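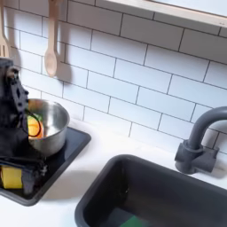
Trying the Donati kitchen kit: a talk with Elmont's Rebecca Cirillo

Quick call, bad line. Cirillo runs product at Elmont, which sells the Donati as a practice kit for small arms. Counter, sink, faucet, pot, toy food. Arm not included. Price is $1,675.

"People ask for it because they're sick of building their own," she said. Fair. Mine took 11 days and leaned.

Why a kitchen? "Everybody knows what goes where. A carrot, a pot. You see a miss right away."

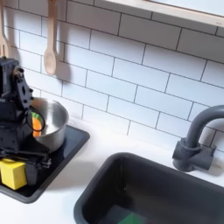
Arm, pot and yellow block on the Donati counter.

Shiny pot bothers me. Reflections all over. She didnt budge. "Real pots are shiny. We tried a painted one in September and customers wanted the steel back."

Spare food packs ship in 10 days, she says. I'd like that on the website, where its missing.
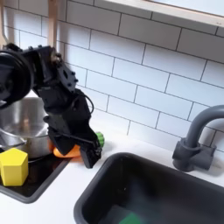

By Skemesmont, reviews editor

Picking up a toy carrot next to the pot is the sort of job buyers start with, according to Cirillo. Elmont has sold 227 kits so far. A bigger counter, the Zunberg, is planned but she wouldn't give a date. "When the sink fits right," she said, and then had to take another call.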